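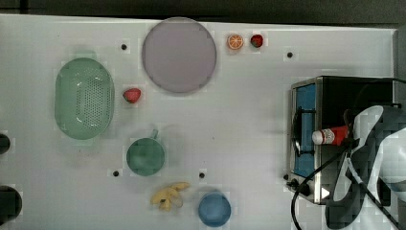

Play kitchen set on the white table, December. Ketchup in the toaster oven, green colander at left.

Bench notes, play kitchen refit, December

Started 8:40. Heat was off in the back, so I kept my coat on until ten or so. Goal for today was to get the play kitchen pieces on the white table checked against the sheet, and to decide what goes in the Broluvcombe box and what stays here as the loan set.

The sheet is still the old one, number 284. It was typed up before the second strawberry came in and it lists one. There are two on the table, so I changed the line by hand and initialed it. One is slightly bigger than the other. I don't think they came from the same supplier. If anyone finds the packing slip for the bigger one, put it in the Fidano folder and tell me.

Dishes first. The big lavender plate is fine to go. I had it down on the sheet as gray and Firdevs Gezer had it down as purple, and we went back and forth by email over it, which was silly. It is going in as lavender-gray. The rim is a bit darker than the middle and that is how it should be.

Colander, pale green, oval. Every hole needs to be clear before it goes in a box. Last time a bead got stuck in the grid of one of these and the school sent the whole set back. I ran the soft brush through from the underside and held it up to the window. Clear. Signed off.

Mug, teal green. Wiped inside and out. The handle took a pull test with the spring scale at the usual setting and held. No mark left. Signed off.

Blue bowl. Nothing to say about it. Signed off.

Food next. The orange slice is OK, and the segments are still easy to see. The smaller strawberry has its green top on. I tugged at both strawberries by hand, then again with the scale. The smaller one gave a little but stayed put. I would like to repeat that one after it has been through the wash cycle, so it is held back for now and the tag is on it.

Banana. This is the one with the peel partly down and the flaps out to the sides. It is the piece children go for first, going by the comment cards from Broluvcombe, and it is also the piece that gets bent. I flexed each flap 5 times and looked along the fold under the lamp. No whitening. I would still like a spare in every box. Asked Altıntaş for a price on bananas alone, without the rest of the fruit. They have always sold us the mixed bag and may not want to split it.

Ketchup bottle. Cap is on tight and does not turn by hand. It fits inside the toaster oven, which answers the question from last month about whether the oven was big enough to take one of the bottles. It is, on its side or otherwise depending on how you go in. I wanted to know this for packing, as we can save space in the box if the bottle travels inside the oven. Wrap it first so it does not knock around.

Toaster oven. It is the compact one and I am happy with the size. The earlier oven took up too much of the table and nobody could lay out a plate next to it. Things to check on it before it leaves:
hinge screws
feet
edges around the opening, run a cotton ball along them and look for snags
Did the screws and the feet. Did not get to the edges. First job tomorrow.

Table. The small black holes in the top are a nuisance for crumbs and glitter. I went over it with the vacuum and the narrow nozzle before putting anything down. For anyone using it after me: please do not push things into the holes to plug them. I spent a good part of an hour in November getting putty out of one with a dental pick. If you want a flat surface for sorting beads, use the tray.

Wash test. Washed the spare fruit at lunch with the Valtex cleaner, at the weaker mix, and left it on the rack by the sink. Last time we used the stronger mix and the red came out dull on one piece. Will compare with the strawberries on the table in the morning, in daylight, not under the lamp. The lamp makes all the reds look the same.

Layout. I tried the set spread out over the table with space between the pieces, the way the school asked for it, so that small children can reach one thing without knocking down another. Plate toward the back, mug, banana and bowl closer to the front edge, colander at the left, oven over on the right. I like the plate where it is. I am less sure about the mug. It may be better beside the oven, and I will ask Firdevs what she thinks, as she is the one who will be at Broluvcombe when they unpack.

Labels. The box label will be 772. Do not reuse the number from the returned set, it still shows as open in the book.

Still to do
Edges on the oven
Repeat the pull on the smaller strawberry
Compare the washed fruit
Retype sheet 284 with 2 strawberries on it
Chase Altıntaş for the banana price
Find out who has the good tape gun

Stopped at 4:15. Left the pieces out on the table with a note so they don't get put back in the bins overnight.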